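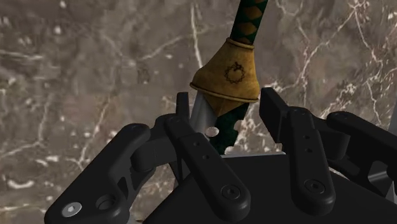 Figure 3. Sword prop held upright, showing the wrapped grip, the collar ring and the flared fitting.

Section 3. Setting Up a Prop Asset in Janus

3.1 Before you begin

This section covers the import of a hand prop into a Janus project, the assignment of its materials and the check of its scale. It applies to static props only. For cloth, rope and other soft items, see Section 5.

You will need:
A model file in one of the formats listed in Appendix A
The texture set that belongs to the model
The Kullcombe base library, installed and licensed
At least 700 MB of free disk space for the preview cache

Note: Projects created with the older Dunne importer must be converted before you follow these steps. Conversion cannot be undone. Make a copy of the project folder first.

3.2 Importing the model

1. Open the project and select Assets > Import > Static Prop.
2. Browse to the model file. Janus reads the file header and shows the units it finds.
3. If the Units field is blank, set it by hand. Most sword and tool models are built in centimeters.
4. Leave Merge Parts cleared. The grip, collar and blade need to stay separate for material assignment.
5. Click Import. Models with more than 40 parts are loaded in the background, and the progress bar moves to the status line.

Caution: Do not close the Asset window while a background import is running. Parts not yet loaded will be dropped from the prop without a warning.

3.3 Assigning materials

1. In the part list, select the grip.
2. Open the Material tab and choose a wrap or cord material from the Kullcombe library.
3. Set Tiling so that the pattern repeats evenly along the length of the grip. Diamond patterns show stretching sooner than plain ones – check both ends.
4. Select the collar ring and assign a metal material. Keep Roughness low.
5. Select the flared fitting. If it carries an emblem, load the emblem as a decal on its own layer. Do not paint it into the base texture.
6. Repeat for the remaining parts, then click Apply All.

Note: Error 131 means that a texture path points outside the project folder. Use Collect Files to copy the textures in, then apply the material again.

3.4 Checking scale and origin

1. Place the prop in the Clullitz test room, which has a one-meter grid.
2. Compare the length of the prop with the grid. Correct the scale in the Import tab, never with the Transform handles.
3. Set the origin to the middle of the grip.
4. Save the prop. Janus writes a new preview and adds the prop to the project list.

If the preview is black, the lighting cache is out of date. Select Tools > Rebuild Cache and save again.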